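Stop your planner from grabbing things through the furniture

If your motion planner keeps handing you grasps that look great on paper and then drive the wrist straight through an armrest, this one's for you. I lost most of February to it. I was using Alik for planning and Cosico for the simulated rooms, but the steps carry over to pretty much any stack.

Step 1. Check your collision shapes first. I know, boring! But my armchairs were loading as one big convex hull each, so as far as the planner knew the seat was solid all the way up to the top of the backrest. Anything lying on a cushion was "inside" the chair and got thrown out as unreachable. Split the mesh into convex pieces (I ended up with 14 per chair) and turn on the collision overlay to look at them.

Step 2. Add the furniture to the planning world before you ask for grasps. I had this backwards for ages. The grasp sampler ran on the bare object, gave me 172 candidates, and then the planner spent forever rejecting them one at a time. Load the room, filter the grasps against it, and only then plan.

Step 3. Pad the links, but not all of them the same. I use 30 mm on the big upper links and much less near the fingers. If you pad the fingers like the rest of the arm they can never get down into the crease at the back of a seat, and that's exactly where small stuff likes to end up.

Step 4. Give the planner a pre-grasp pose. Mine sits straight above the target with the fingers open and pointing down. Plan freely to that pose, then do a straight-line move for the last bit. If the straight line fails, try tilting the approach up to 45 degrees before you give up on the grasp.

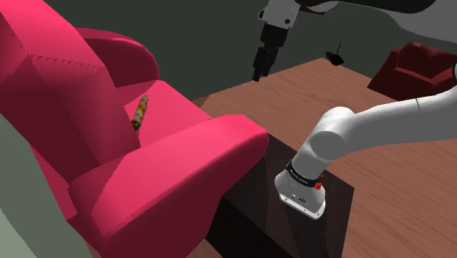

Step 5. Save the start state of every run that fails. Joint angles, object pose, random seed, the lot. I dump mine into a folder and replay them through Prondance overnight, and it's so much nicer than trying to get the same bad luck twice.

One more thing that bit me: if you change the padding, clear the cached plans. Alik will happily reuse a path it checked against the old numbers, and you'll sit there wondering why your new setting does nothing. The option is under the planner settings, near the bottom.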